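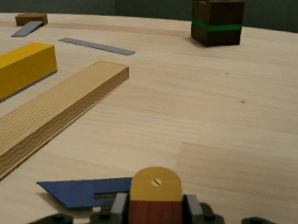 Can someone teach the arm a task in the simulator without ever having driven a real one?
Most people can, after a slow first session with the hand controller and somebody patient sitting beside them. That was the feeling in the room, and it took up a good part of our first item, so we put it at the top of these minutes for anyone who missed the meeting.

Preltero teleoperation group
Minutes of the meeting of 2026-10-15, Rumurbridge office, with the Plovgate team joining by video

1. Welcome and last minutes

The chair thanked everyone for coming, and gave a special thank-you to the Plovgate folks, who had once again stayed late to be with us. The last minutes were accepted with one fix: the spare hand controller is at Plovgate, and has been since the summer. Apologies were received from the Çetinkaya side, who sent written comments ahead of time.

2. Where the recordings stand

We now have 700 recorded demonstrations of the block-and-peg task, all driven by remote control in the simulated room. Of these, 163 are waiting for a second look before they go into the training set. The new drivers were warmly praised for their steady hands, and there was a friendly reminder to let go of the controller gently at the end of a run — a sudden release makes the arm jump, and the jump ends up in the recording along with everything else. 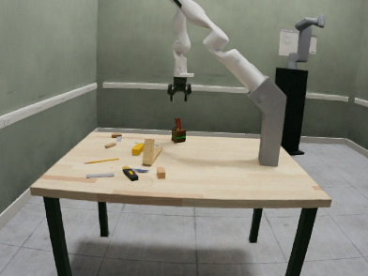 Room view, gripper open above the banded block

Several people said they find the room view easiest for the big moves and the wrist view easiest for the last little bit. Others like to keep their eyes on just one window the whole way through. After a long and good-natured talk we agreed to leave this up to each driver, but to write down the choice in the run notes so it can be compared later.

3. Comments from Çetinkaya

Their main point was about pace. They feel our drivers hurry the approach and then hover for a long time over the block, and that a learned policy will pick up the hovering. They would like to see a smoother descent, even if the whole run takes a bit longer.

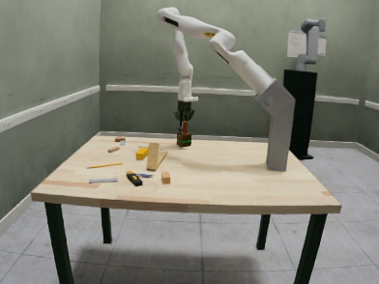
Gripper closed on the red-orange piece at the banded block

There was general sympathy for this. One driver pointed out that depth is hard to judge on a flat screen, and that hovering is what a careful person does when unsure. We agreed to try a softer controller setting for 18 runs and send those to Çetinkaya before changing anything for everybody.

The question of the other items on the table came up again too. They stay where they are for now, and the drivers are asked to steer around them as they would on a real bench.

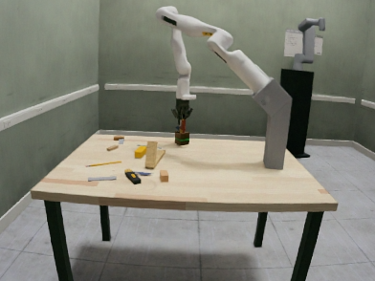 4. Reviewing and naming of runs

The reviewers have asked for a little mercy. File names still vary between the two offices, and sorting them by hand ate up most of an afternoon. Plovgate will share its naming sheet, and Rumurbridge will switch over to it with the next batch. A run where the driver backs off and tries again should be kept and marked "retry", please, and not deleted.

5. Actions

Rumurbridge: record the 18 runs on the softer setting and pass them to Çetinkaya.
Plovgate: send out the naming sheet and bring the spare controller back.
Reviewers: work through the waiting runs, oldest first.
Everyone: add the window choice to the run notes.

6. Next meeting

To be held in December at Plovgate, with the exact day to follow by email. The Plovgate team has kindly offered lunch.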